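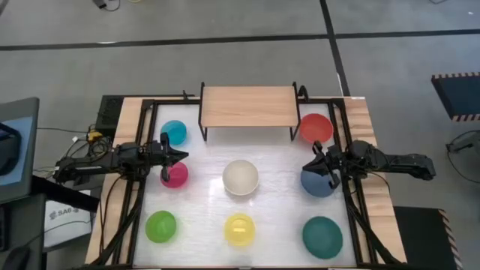
Bowls and Small Shelf – Gallery

Last updated Thu 17 April

This page covers the colored bowls and the small shelf from the Skikik kitchen and table collection. The bowls are sold under the Fleltel name and the shelf under the Allarik name. Both lines are kept in the same storeroom and often go out on the same orders, so they share a page.

Notes on each color come first, then the shelf, then care and ordering. Text is by Cosmin Nedelcu, who also keeps the color list up to date. Colors on a screen vary, and if an exact match matters to you, please ask for a sample bowl before you place an order.

The colors

Cyan. A light turquoise blue. This was in the first delivery and has stayed the same since. It is a cool color and looks best with a warm one near it, such as the coral.

Coral red. Softer than a fire-engine red. In the old list it was called "tomato," and a few customers still order it by that name. Either name works on the order form.

Magenta pink. The strongest color in the range. People tend to buy one of these and several of something quieter. It is a good choice for the bowl you want to be able to find again.

Cream white. Slightly warm. On a bright white surface you can tell the two apart easily, and that was the intention when the color was picked. In the layout used for this page it takes the middle, with the other colors around it.

Slate blue. Darker and grayer than the cyan. The two are sometimes mixed up on phone orders when someone asks for "the blue one." Please say slate or cyan.

Lime green. A yellow-leaning green. We had trouble with this shade in March, when one carton arrived noticeably paler than the rest. Those were set aside and are now sold singly as seconds. The seconds are fine to use.

Bright yellow. A plain, clear yellow. It sells steadily all year and is usually the first to run low.

Dark teal green. The deepest color here. It pairs well with the lime and the cream. If you are ordering for a shelf or cupboard with poor light, choose one of the paler colors instead, as this one can look almost black in the shade.

Putting colors together

Most people order a mixed set and then ask how to arrange it. There is no fixed order. For a display, we put colors that are close to each other apart – lime away from yellow, cyan away from slate – and leave a little space around every bowl so the insides can be seen from above. A loose grid is easy to set up and easy to put right after someone has picked a bowl up and set it back in the wrong spot.

For everyday use, people seem to settle on their own system. One customer keeps buttons in hers, sorted by the color of the bowl. A nursery class uses them for paint sponges. Ionescu, the cafe that takes the largest regular order, gives each color to one kind of topping, and new staff learn the colors before they learn the menu.

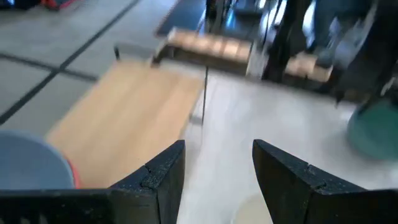
Wood finish is the question we get most often after color. The Allarik range is kept to light, blond woods, with the grain left easy to see. Darker stains were tried for one season and did not sell. A pale board also works well as a base for the bowls: up close, next to the white tabletop, the grain still shows, and a rounded piece in light blue-gray with a thin red-orange line along one side stands out against it. The teal-green on the far side of the table is a heavier color, and we would normally keep it on the white, as it is there.

White surfaces show everything, of course. The faint round mark on the tabletop is the sort of thing you only notice at close range. For marks like that on a smooth white top, start with a damp cloth and a little dish soap, and leave it a few minutes before wiping. Avoid scouring pads, which dull the surface and make the next mark harder to remove.

The shelf

The small shelf has a rectangular top in light oak color on thin black wire legs. It is low, and is meant to stand on a table or counter and give you a second level. Cups or spice jars go on top. On the table laid out with all the bowls it stands at the far end between the cyan and the coral red, with its top left clear.

We suggest placing it at the back of the work area for the same reason you would put tall pots at the back of a stove. With the shelf in front you end up reaching over it for everything else.

Because the legs are wire, they can leave small dents on a soft surface. Felt pads are available on request. They are small and get lost in the packing, so look for them in the paper envelope taped inside the lid of the box.

Care

Wash bowls by hand in warm water with a soft sponge. Dry them before stacking. If two bowls stick together, run warm water over the outer one and wait – do not pry them apart with a knife.

Wipe wood with a slightly damp cloth and dry it straight away. Do not soak it. A thin coat of food-safe oil twice a year keeps the grain from looking dusty. Oil will darken pale wood a little, so try the underside first.

Keep both bowls and wood out of strong window light if you want the colors to stay as they are. The storeroom sample that sat on the sill through one summer is now two shades of pink, depending on which side you look at.

Ordering

Single bowls can be ordered in any color. Mixed sets are packed by hand, and you can swap one color for another at no charge by writing it in the notes box. The price of a single bowl is 19. The minimum for trade orders is 20 bowls, in any mix. Trade customers should use the trade form, not the notes box, as those orders go to a different desk.

Orders are packed on weekday mornings. Allow 2 extra days if the order includes a shelf, which travels in its own carton and may arrive separately from the bowls.

Sample bowls are sent on loan and should come back in the same box. Please put the color name on the return slip, spelled the way it is on this page.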